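Requena: a shared budgeting app for student households

Group report, second-year software project
Davina Chisholm, Ross Mowat, Mitali Gamage, Donnie Ogilvie
Supervisor: Sorcha Galbraith

Background

People who share a flat usually pay their bills out of one person's account and settle up afterwards. The one who pays first often waits weeks for the rest. Our project was a small web app, Requena, which records shared bills, works out what each person owes and sends a reminder before the money is due. It does not hold or move any money. We decided this early on, as handling payments would have brought in rules we had no time to deal with.

Before writing any code we looked at two tools that students on our course already used, a spreadsheet template and the group chat. The spreadsheet was accurate when somebody kept it up to date. The group chat was fast, but old messages were hard to find and there was no running total.

What the app does

A household is set up by one person, who invites the others by email. Any member can add a bill, with an amount, a due date and a note. The bill is split equally unless the person adding it changes the shares. Each member sees one balance on the home page, either "you owe" or "you are owed", and can open it to see which bills it comes from.

When two members have paid each other outside the app, one of them records the payment and the other confirms it. Until it is confirmed it is shown in grey and does not change the balance. Ross wanted payments to count straight away, and the first version worked like that, but in the first week of testing two households ended up with payments entered twice.

Reminders go out at 6 pm, three days before the due date and again on the day itself. They can be turned off for each household but not for each bill.

How it was built

The server was written in Python with a PostgreSQL database. The pages are plain HTML with a small amount of JavaScript. Amounts are stored as whole pence. Donnie wrote the splitting code, which gives any leftover pence to the members in the order they joined, so a bill of £10.00 between three people comes out as £3.34, £3.33 and £3.33. We know this always favours the same people by a penny or two, and a fairer version would rotate the order.

Mitali did the page layouts, first on paper and then in the browser. The home page went through four versions. The earlier ones listed every bill at once, which made the balance hard to pick out on a phone.

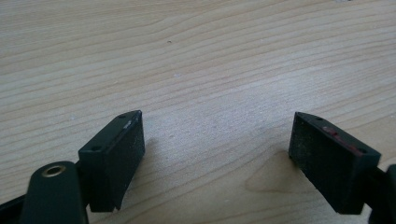 Testing

The trial ran through October and November with 26 people in 7 households. Over that time they entered 288 bills and the app sent 526 reminders. Each household filled in a short form at the end, and Davina spoke to one person from each.

Most people said the balance page was the part they used. Notes on bills were hardly filled in at all. Three households asked for repeating bills, mainly for broadband, and had been typing in the same bill each month. One household stopped using the app halfway through and went back to their spreadsheet, saying that only one of them ever opened it.

The worst fault was with due dates. Bills entered just before midnight were saved with the next day's date, because the server and the browser were using different time zones until the clocks went back. We fixed this by storing the due date as a date only, with no time attached.

Security

Passwords are hashed and sessions end after 30 minutes without use. Members can only see bills from their own household. Our first check for this was on the page and not on the server, so a person who changed the number in the address could open another household's bill. Sorcha found this when she reviewed the code in September, before the trial began.

Work left to do

Repeating bills should be added first. After that we would deal with members who move out, as at present they can only be removed when their balance is zero. The code and the blank feedback form are in the course repository.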